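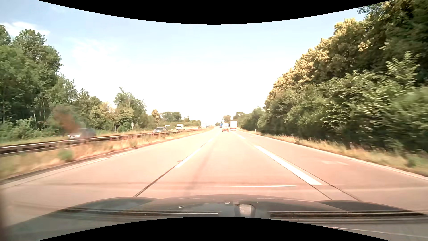
In the middle lane, hood pointed at Trelthorpe.

2 July 2021

Drove from Clidton to Trelthorpe today to take Nantana her boxes. Up at five, out of the house before six. I had packed the car the night before, so there was only the cooler to put in, and the bag with the shoes. Thanasis Kokkinos next door was up already and came out to look at the tires. He said the front left was low. It was two pounds low. I filled it at the gas station by the ramp and bought a coffee and a bag of peanuts.

The trip is 296 miles by the route I take. The other way is shorter on paper but goes through three towns with lights, and I don't like it with a full car. The boxes are heavy, mostly books and the good plates, and I could feel them on the hills.

Concrete for the first long stretch. Three lanes, and I kept to the middle one. I know people complain about drivers who do that, and I move over when there's someone behind me, but the right lane is rough from the trucks and the plates were on my mind. The joints in the concrete make a steady thump for miles. After a while I stopped hearing it, then I turned off the radio and heard it again.

Stopped once before noon. Ate half a sandwich and the peanuts. Called Nantana Phuthong to say I was on time. She wanted to know if I had remembered the lamp. I had not remembered the lamp. It is still on the hall table, and she will have to do without it until August.

The Zoltex wipers I put on last month squeak on the way down, not on the way up. Tried them with the washer at the rest stop and it was the same. Thanasis says to clean the glass with vinegar. I will try that before I take them back to the store, as I have lost the receipt.
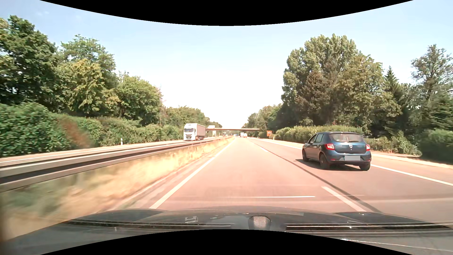 I held my speed at 65 for most of the afternoon, partly for the gas and partly because the load shifts if I brake hard. I do the figures on every long trip and write them in the back of this book, and the car does better when I leave it alone. Other people go at their own pace and I let them. There was a dark blue Dacia in the lane to my right, a hatchback, and I thought again that something that size would do for me now. I only need the big trunk a couple of times a year. Parking would be easier at the clinic, too. But this one is paid for, and I would rather put the money into the roof.

Got to Trelthorpe at ten past two. Nantana's new place is up one flight of stairs, and the stairs turn – nothing would go around the corner flat. We took the books out of the two biggest boxes and carried them up in shopping bags. One plate broken, a side plate, and it was cracked to begin with. She gave me $20 for gas and I left it under the sugar bowl.

Supper was from Rattanakul, the place on her corner. Noodles with pork, and a soup I didn't finish. Too much lime for me. Nantana finished it.

Slept for an hour in the chair after that. My right knee is stiff from the pedal and I have a red arm from the sun on the driver's side. I must put a long-sleeved shirt in the car for the way home. Leaving tomorrow after breakfast, with an empty trunk and her old microwave, which Thanasis wants for his garage.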